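Steam, dough and a plug socket: Danai Liapis on buns at home

Danai Liapis makes steamed buns the way other people make toast. She runs small dumpling and bun evenings under the name Trindow, and in the two years since she began she has taught almost 200 people to pleat. I came away from our chat wanting to buy flour.

She started with bread, she tells me, and got bored of waiting for the oven. "A bun is so quick! You make the dough, you go and do something else, you come back and fold. Then it steams while you lay the table. I couldn't believe I'd gone so long without it."

Her first lot were flat. She laughs about it now - they went into soup - and blames a warm kitchen and too much yeast. These days she goes by the feel of the dough and hardly looks at the clock. "Press it with a finger. If the dent comes back slowly, you're there. If it springs straight up, go and have a cup of tea."

We get on to equipment, and I admit that I had expected bamboo. Danai loves bamboo, but she is just as fond of a plain electric steamer pot with a metal basket, and she gets quite excited explaining why. "It sits on the table! You plug it in, you put the basket on top and everyone can gather round. The holes let the steam up evenly and the whole thing washes in a minute. And with a glass lid you can peek as much as you like without lifting it." 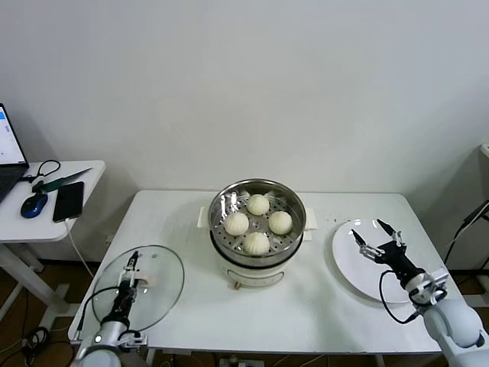
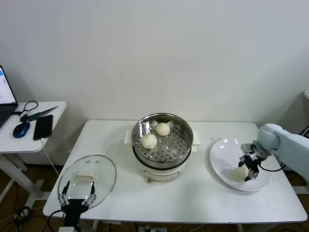
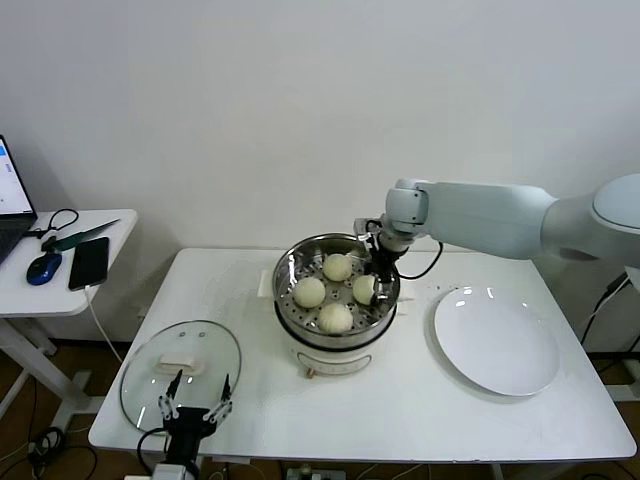 Buns, steamer basket and a plate for serving.

Four is her favourite number for a small basket, set out in a diamond. "They swell, so they need elbow room. People always want to squeeze in a fifth, and then you've got one big bun with five hats."

The pleats worry beginners most. Danai's friend Areti Tzanetos, who helps at the Hutholm evenings, teaches that part, and her advice is to roll the edge of the circle thinner than the middle, keep the thumb still and let the other hand do the walking. "Areti's are beautiful," says Danai. "Mine have a twist on top that goes its own way. They taste the same."

And taking them out? She likes a wide plate right beside the pot, so that a soft bun has only a short trip to make. Pick it up gently from the sides, she says, and leave the top alone. She also leaves the lid on for a few minutes after switching off, a habit she swears by.

Fillings change with the season. In October it will be pumpkin with ginger, and she has been trying out a mushroom one with plenty of white pepper that she can hardly talk about without getting up to fetch a pan. "I made it again last night. I had three, and I'd eaten dinner already!"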